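Notebook, July, intranet migration (Plendham site)

09:40. Picked up the search problem again. Pages migrated from the old Pestau server come back with an empty summary in the results list. Title is fine, URL is fine, last-modified date is fine. Summary field is null on every page using the "Article wide" layout. Pages on the standard layout are OK.

First guess was the crawler. Ran a full crawl on the staging index, 300 pages, no errors in the log, same result. So the crawler sees the pages and is handed nothing for that field.

10:30. Compared the two layout templates side by side. The standard one writes the summary from the column called Abstract. The wide one still points to PageAbstract, the internal name on the Pestau side. The import script renamed the column and left the template alone. The template fails silently when a column is missing — no warning, no placeholder.

Changed the reference in the wide template, checked it in, published, cleared the output cache. Page source now has the description tag. Search results still blank.

11:15. Incremental crawl does not pick up template changes. It goes by the item's modified date, and the items were not touched. Reset the index on staging and ran a full crawl again: 19 minutes. Summaries present, except on 70 pages where the column was never filled in on the old server either. Those need text from the page owners. List exported and sent to Dörte Rothe.
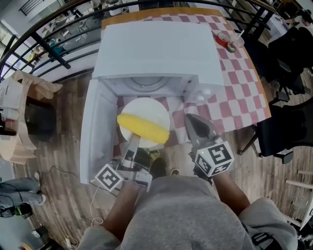

Open points:

Wunberg subsite has its own copy of the wide template. Same fix needed there, not done yet.

Stüber's import script should map the internal name as well as the display name. Until it does, any new batch will need a check of the template references by hand.

Output cache is set to 30 minutes on production. Either flush it after publishing or wait it out before testing. I lost part of the morning to this on staging, where the setting is the same.

Production index reset goes in after 18:00.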